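Home Workshop Kitchen Cleaning Tip of the week

Keeping a hand-held gripper in good nick 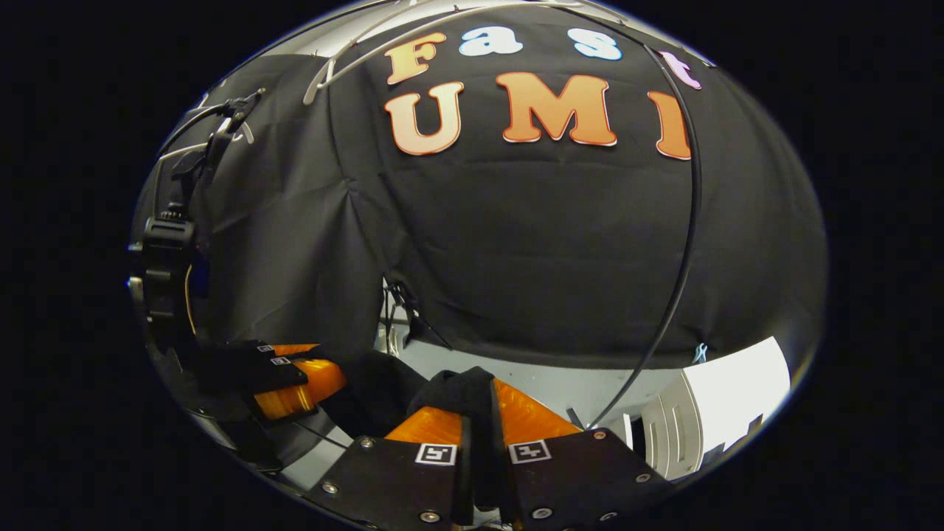 24 December 2020 – posted by the Urnley workshop page

I love this little tool, and five minutes of care before each session makes it so much nicer to use! Start with the screws. Ours has six on each black finger plate, and I go round them with a hand screwdriver, snug but never forced – a stripped head is a miserable thing to drill out.

Next, the orange fingertips. Wipe them with a barely damp cloth and let them dry in the air. Dark fabric sheds a surprising amount of fluff, so if you've been practising on black cloth like us, go over the tips with a bit of masking tape first (sticky side out round your thumb, works a treat).

The small black-and-white squares near the tips want a soft, dry brush only. If a corner starts to lift, replace the whole square and press it down flat.

Give any backdrop a good shake outdoors too, and check its clips while you're at it. Our spare screws live in an old mustard jar, 11 at last count, and I really must order more.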